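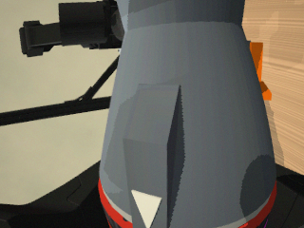 *Grey arm housing with a red band, computer render.*

Heltach has run its river walk in Brerkton for 26 years, and the guide we spoke to has led it for most of them. Tours leave from the Mulder Street wharf at dusk.

"June is our busiest month," she said. "We took 834 people out last June, with two guides."
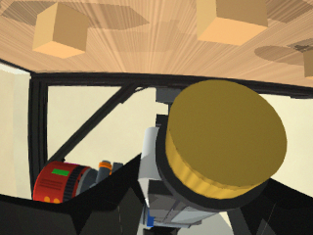 The old Pinuleo theatre is still her favourite stop. "People want to sit down by then, and the seats in the foyer are good." The flood story gets cut when it rains.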